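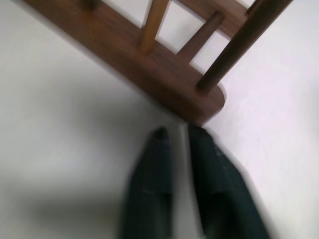 *Figure 4.1. A gripper below the rounded end of a rail. The round leg meets the rail just above that end.*

# Chapter 4: When the Work Is Divided Again

In the chair workshop at Nestmont, Adanech Demissie fitted spindles by hand for many years. When the first robot arm was installed at the next bench, she was told that her job would stay the same. After one month she saw that this was not correct. She still had the job, but the hours inside it were different.

Before the change, a fitter at Nestmont took a rail, looked at the grain, tried the dowel in the hole and turned it a little until it felt right. All of this was one action for her, and she had no separate names for the parts. To prepare the work for the arm, the engineer Jinlong Tang had to ask her for each part by its own name. How hard do you press? When do you stop? Their list had 31 steps at the end, and Demissie was surprised by most of them.

In this book we call such a list a **task breakdown**. It is the first thing that changes at a workplace, often before any machine is switched on. Some workers are proud to see their knowledge written on paper. Others ask, with good reason, who will own the paper.

The workshop had 26 fitters in that period. None was dismissed, but 13 moved to other duties, such as loading parts, checking joints and correcting the position of a frame when the arm stopped. Pichit Siriwan, one of the checkers, described his new day as "less heavy and more lonely." He did not lift so much. He also did not talk so much, for the benches now stood farther apart.

Pay was a harder question. The old scale rewarded speed at the bench, and a checker has no speed of this kind. Mesfin Assefa spoke for the fitters in the talks, which began in June and were slow. We will return to them in Section 4.3.

**In this chapter you will learn**

- how to write a task breakdown together with the person who does the task
- which duties appear when a machine takes over one part of a job
- why a pay scale may no longer fit the work

**Before you read**

Choose one thing you do with your hands every day. Write down its steps, then give the paper to a classmate and let him or her follow it exactly. Keep your notes, as you will need them in Section 4.1.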